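3.2 Materials and storage of the play sets

The second part of our study concerns how small toy libraries keep their foam and board puzzles complete during one lending season. The toy library in Uson lends to families and to day nurseries, and its catalog has 3000 entries. Most of the entries are single toys, but the puzzles are the ones that return with parts missing. For this reason we limited the work to sets in which a child must match a form with a hole.
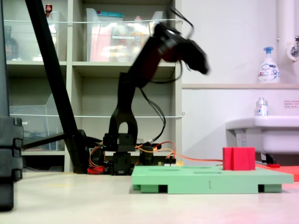

Page last changed: Tuesday, 16:40 (A. Dolan)

The sets were prepared by Wilma Baird and Joris Visser. Each set received a code on the box and the same code on the board. Earlier, only the box was marked, and when two families returned boxes on the same day the boards were easily exchanged. We selected 400 loans for the comparison. Half of them went out with a printed card that shows the outline of every piece, and the other half went out with the usual written list.

The borrowers were not informed which of the two forms was under study. They were asked only to check the box before they brought it back. A loan was counted as complete when all the pieces on the catalog entry were present at the desk, also if a piece was damaged. Damaged pieces are treated in Section 3.4.

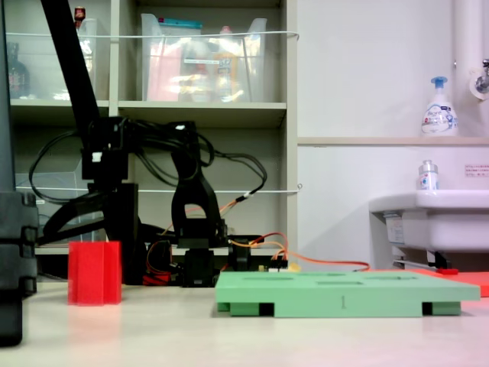
3.3 Boards with simple holes

Among the foam sets, the simplest boards gave the clearest records. The board in Figure 2 is of this type, with a cross, an octagon, a square and a circle. Parents in the interviews had different names for the octagon, and several called it "the round one with corners". The written list used the word octagon, and we suppose that this caused some of the wrong answers on the return form.

Figure 2. Mint-green foam board with four holes. 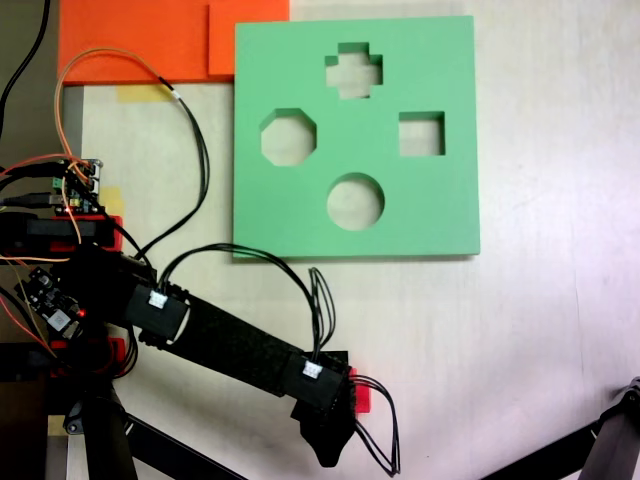 The outline card avoids this difficulty, as the parent can lay the piece on the card and compare. Facundo Maldonado, who made the interviews, noted that grandparents used the card more often than parents did. We did not expect this and we have no data to explain it. In the day nurseries the card was often kept in a drawer, and the staff checked the pieces from memory.

A further point is the color of the pieces. The Grelel catalog software records one color for each set, so a replacement piece of another color must be entered as a note. These notes were not always read at the desk, and in 2 cases a complete set was registered as incomplete. We corrected both records by hand before the analysis.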